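Home | Products | Service | Newsroom | Careers | Contact
Search this site Enter keyword Go

Norholm Extends Care Program for Gripper Arms to Simulated Setup

LURHAM, Feb 21, 2024 – Norholm is pleased to share that its care program for the Donnelly arm, which so many of our customers have come to rely on, now takes in the simulated twin of the machine as well.

Anyone who looks after an arm knows that a new gripper means an afternoon of small adjustments. The tool offset has to be entered, the wrist view lined up, and the closing force brought down until it suits the job (our service team likes to start low and work up). With the new release, all of this can first be tried in Vudeo, our rendering package, and the settings carried over to the real arm in one file.

The program includes 2 service visits a year, a check of the finger pads every 3,000 cycles, and phone help from people who know the machine well and are glad to talk it through.
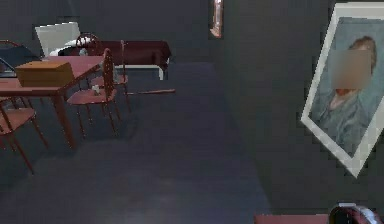
A simulated dining room rendered in Vudeo, with the gripper at lower right.

The room files can be changed to suit each customer's own setup. The extended program is open to all Donnelly owners from today at $179 a month, and current members will be moved over at their next visit.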